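Home News Grants Reports Contact

Progress report to the Saavedra Fund, 11 Jul 2025
Category: Grant reports, Food and training

Dear Mr. Chin,

I send you the report for the first half of our baking course in Nellura. The course started with 34 people, and 30 of them are still with us. Two moved to another town and two found work before the end, so I do not consider these four as lost.

The teaching is going according to the plan. The group has finished the part on yeast doughs and is now learning to calculate the cost of one batch. This second part is more difficult than we expected. Many participants bake very well at home but have never written down a recipe by weight, so we added nine extra lessons in the evening. Raimonds Eglītis gives them without additional payment for this term.

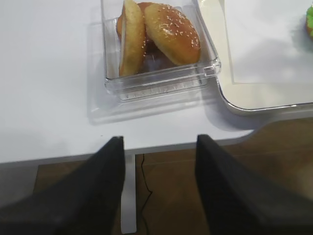 The larger delay is with the oven. Willberg promised delivery in spring, but the electric connection in our building was too weak and had to be changed first. The work cost 1560 euros, which was not in the budget. I ask for your permission to take this sum from the line for printed materials, where we have spent very little. Until the oven is installed we continue to use the school kitchen in Rovness, three mornings per week.

In the next period we will hold the hygiene exam and visit two bakeries. The final report will reach you in November, together with all invoices.

With respect,
The course office, Nellura

Recent reports
Sewing room in Rovness: closing report
Winter language classes, second term
How to request a budget change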